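Unden Bedtop Tidying
README for the bedroom part of the Unden household collection
Last revised Aug 6, 2025

Welcome! This is the part of Unden we had the most fun putting together, and it's all about one very ordinary chore: clearing small stuff off a bed and getting it into a box. Everyone has done it. You come home, you empty your pockets and bags onto the covers, and then at bedtime there's a tube of something under your elbow.

What's in it

337 sequences of bed tidying, each with a short written note. The objects are the kind that drift around a bedroom: squeeze tubes, packs of wipes, product boxes, flat packages, combs, cards. We went for things with very different feels (a crinkled tube against a stiff carton, a soft pack of wipes against a hard little comb) and we love how much variety you get from one drawer's worth of clutter.

Bedding matters a lot more than we expected when we started planning in June. A busy print is hard on the eyes, and fleece gives under a carton so that it sits at a tilt. We kept the loud patterns in on purpose. Cartoon faces, hearts, little flowers, the more the better!

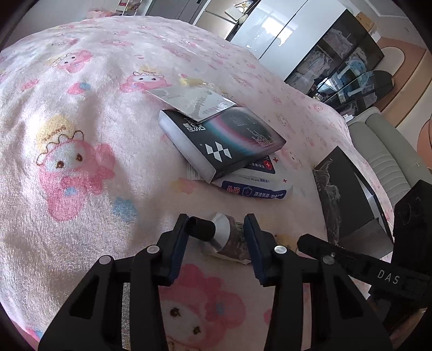 Object names in the notes follow what a person in the house would call the thing. A squeeze tube is "tube", whatever might be inside. Wipes are "wipes". Boxes that hold a product are "product box", and the one that other things go into is "storage box", so please don't merge those two labels when you filter. Flat packets are "flat pack" if they're stiff and "pouch" if they fold. Saodah Khoo wrote the naming guide, and it's short enough to read over coffee.

Fields

item: everyday name from the guide
surface: sheet, fleece, quilt or bare mattress
resting_on: what the item lies on, if it's stacked
leaning: yes or no
target: storage box, or "leave out"
note: free text, up to 300 characters

The note field is where the good stuff is. Some annotators got really into it, and there are lovely remarks in there about which way a comb points or how a long tassel ends up draped over everything near it.

How we pack

Big packs first, standing up if they'll stand. Boxes go behind or beside them, tubes lie down at the back, and anything soft and crumply gets pushed into a corner at the end. Small loose things such as cards and combs are marked "leave out" until the large items are placed, as they slide to the bottom and vanish otherwise. Lids stay off for the whole sequence.

There's no single correct arrangement. Two annotators can pack the same things differently and both entries are kept, with the second carrying the suffix _b.

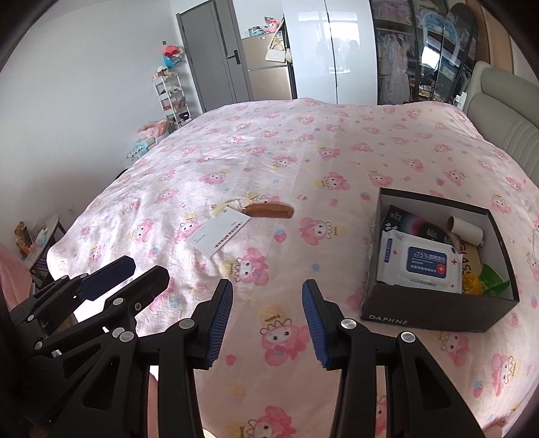

Subbarao Achari wrote to us after trying the first release: "I'd put the comb and the cards in before the wipes, standing against the side wall of the box. They don't get lost that way, and you don't need a second pass over the bed." Fair point, and we've added his order as an alternative under packing/side_wall. It's a nice compact method if your box is deep.

Known gaps

Bunk beds and cots are missing. The quilt surface has only 19 sequences, so treat any numbers from it with care. Transparent items are underrepresented too. Printed text on packages comes in more than one language and has not been transcribed; if you'd like to take that on, please get in touch!

Adding your own

Contributions go to Anitha Rao through the Poduval tracker. Keep the bedding you already have on the bed, use your own clutter, and check the naming guide before inventing a new item name. We're hoping to reach 500 sequences in the next release, and more quilts would make us very happy.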